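Storage plan changes at the Flodness site

Starting in October, tenants at Flodness will have the small-parts storage rooms billed by shelf instead of by room. The site has 1591 shelf positions on two floors, and 800 of them are now labeled under the new scheme. Labels carry a floor letter, a bay number and a shelf number, in that order. Old room keys stay valid until the door locks on the upper floor are replaced.

Shelf load is limited to 60 pounds, spread evenly. Lidded containers may be stacked two high, and open bins may not be stacked. Anything that sticks out past the shelf lip will be moved to the holding area next to the freight elevator, where it is kept for 18 days.

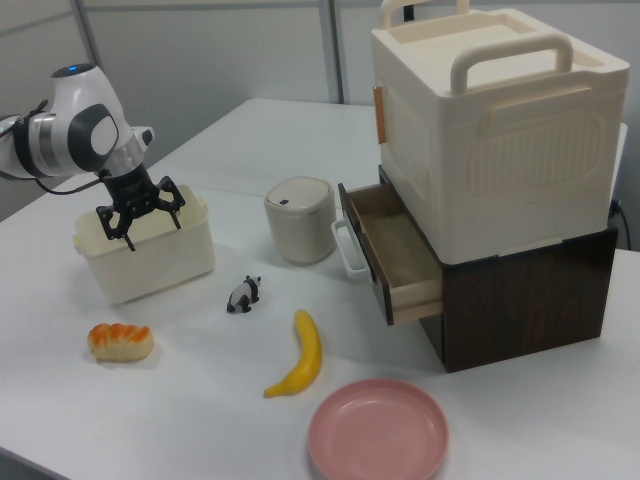 Can a tenant split one shelf with another tenant?

Two tenants may share a shelf if both names are on the rental form and one of them is listed as the billing contact. Bajpai, which handles the invoices, does not divide a charge.

Akihiko Kubo is taking requests for adjoining shelves through the front office. Requests for the upper floor go to Wenceslao Acuña. Include the current room number and the number of shelves needed.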